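How I run a tidy-up session with hand-held grippers

I've been collecting pick-and-place demos at home since March, and the rules I started with were rubbish. I'd grab things any old how, and then half my recordings had to go in the bin. So I've written down what I do now for the Mulus project, and you're welcome to pinch it.

First, pick your objects before you pick up the gripper. I like a mix of soft and awkward things - anything that squashes will show up a lazy grip straight away. Leave the everyday clutter where it is, as a robot will have to cope with it sooner or later.

Next, agree what counts as a good grasp. Mine goes like this: both fingertips on the object, close slowly, stop squeezing as soon as it holds, then wait 2 seconds before you move off. Don't shuffle it about in the jaws. If you've got a bad grip, put the thing down and start again.
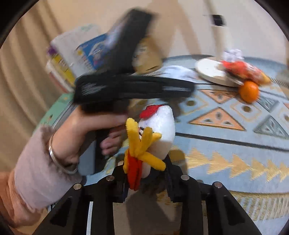
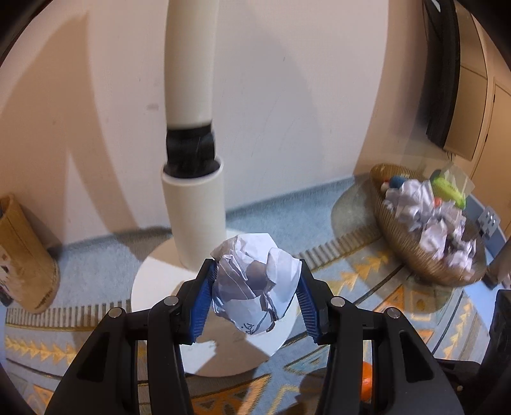
A plush chicken, and a ball of crumpled paper.

Keep your free hand out of the way unless the task needs it, and if you're using two grippers, decide which one leads before you press record. I stop every 40 minutes for a cuppa, because tired wrists make jerky recordings and I get careless (ask me how I know!).

Then there's the log. I use Fostico for mine, but a notebook is fine. Write down the task, the start time and every drop. Yes, drops too! Label them as failed and keep them in their own folder. I had 44 in my first batch and I was so tempted to delete the lot.

Last job of the day, look through the grips while you still remember them, then back everything up.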